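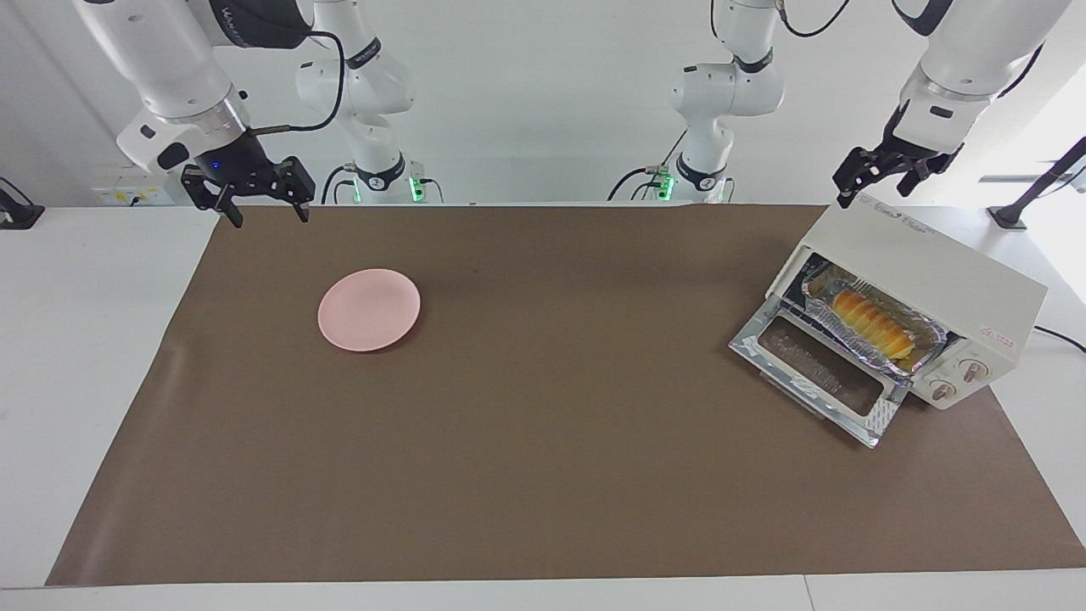

Thuy Lại
Home tips writer, Kevbridge Kitchen Pages

I got my little toaster oven for reheating bread and for pretty much nothing else, and six years on that's still mostly what it does. Bread from the bakery on the corner, bread from the freezer, the heel of something I forgot in the bag. People keep writing in to ask why theirs comes out like a roof tile, so I've put everything I do on one page. Some of it is fussy. Skip what you like.

First, the mat. I used to set the oven straight on the white table and I paid for it with a brown half-moon I never got out. Now I cover most of the tabletop with a big plain brown sheet before I start. Crumbs land on it, the plate sits on it, and at the end I lift two corners and tip the whole lot in the trash. A dark color hides grease spots, and a matte one doesn't show every fingerprint. Don't run it up under the back of the oven where the heat comes out, though, and don't use anything that isn't happy near heat. Check the package.

Leave space in front. A drop-down door needs as much table as the oven itself, near enough, and you don't find that out until you've got a hot tray in one hand and a sugar bowl in the way. I open the door cold, all the way down, before I plug anything in. If it lies flat with nothing under it, good. Please don't rest a heavy dish on it. Those hinges are small and the glass is not a shelf (I learned this on the old Poltuvetti, may it rest in peace).

Second thing, and I do this every single time — put the plate out first. Mine is pink and flat and has just enough of a rim to stop a roll from sliding off. I put it a good distance from the oven so I'm not reaching over the open door to get to it. Then the bread goes in.

Now trays. I love a foil tray for soft bread. The crimped sides hold up a roll or a row of slices so they don't flop over, and there's no scrubbing afterward. A few things about them:

Keep the foil well clear of the heating elements, top and bottom. If your oven is so low inside that the tray comes close, use a flat metal pan.

Set it on the rack, never on the floor of the oven.

Don't lift it by one side when it's loaded. They fold! Slide it out onto something stiff, or use both hands with proper mitts.

Some manuals say no foil at all. If yours does, believe it.

A crinkled tray is fine to use again. One with a pinhole is not, unless you enjoy cleaning butter off a crumb tray.

For a soft pull-apart roll or a sweet loaf that's already baked, I go to 300 for six minutes, with a loose piece of foil over the top for the first four. Then foil off so the crust gets its shine back. From frozen it's more like twelve minutes, and I leave the foil on for most of it. For plain slices I stand them up in the tray, rounded side up, packed close together. The tops get a bit of color and the middles stay soft, because the slices are shielding each other. Laid flat they just turn into toast, and if you wanted toast you have a toaster.

If the bread is a day or two old, wet your fingers and flick a little water over it. Really just a flick. I once used a spray bottle on a loaf from Sultgate market and it came out with a skin on it like pudding.

Those dials on small ovens lie, by the way. Mine said 400 and an oven thermometer said 432, which explained a whole winter of burned tops. The thermometer cost less than a takeout lunch. Hang it from the rack, wait for it to settle — I give it 20 minutes — and write the true number on a bit of masking tape on the side. Two knobs is plenty to get mixed up, too, so if the markings on yours have worn down, a dot of nail polish at your usual spot works great.

Cord next. Mine comes out the back, and I let it drop straight off the table on the side I don't stand on. No extension cords, and not bundled up behind the oven where it can touch the case.
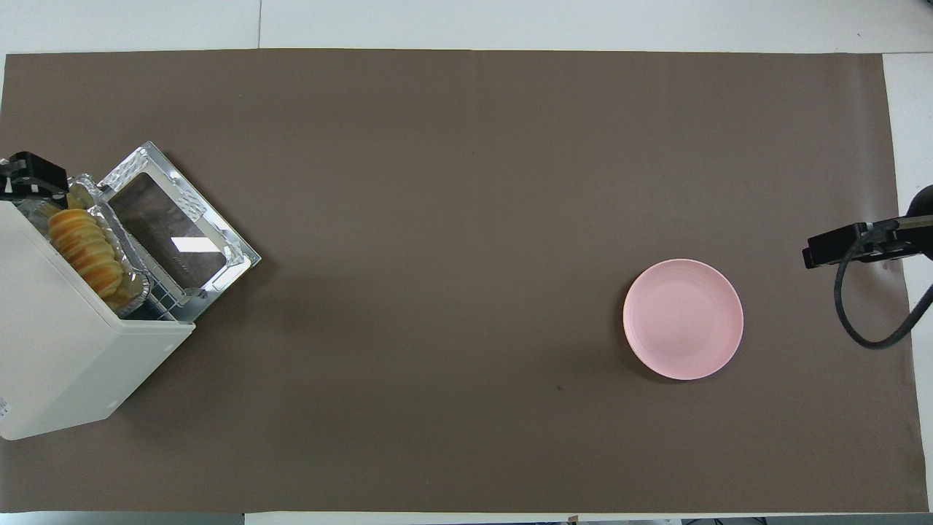
A reader comment that came in under the September version of this page put me right on the cleaning part, and I've changed it since: you should never spray cleaner on the door glass while it's warm, wrote Sultgate, and you shouldn't spray it on the hinge side at all, it runs down in there and you smell it the next time you heat anything. Put it on the rag first. I do mine with a damp cloth and baking soda, leave it ten minutes, and wipe it twice.

So that's what I do now, and it does work better. Baking soda paste on the glass, plain damp cloth on the metal trim, and a dry old toothbrush along the hinge line where the crumbs collect. The rack comes out and goes in the sink with hot water and dish soap. I wait until the oven has been off and unplugged for 30 minutes before I touch any of it.

The outside on a cream or white oven yellows if you let grease sit. Wipe it the same day. Go easy over any printed lettering, it comes off sooner than you'd think.

Last updated July 30, 2026. Next up is the freezer drawer, so send me your bread-wrapping tricks if you've got any.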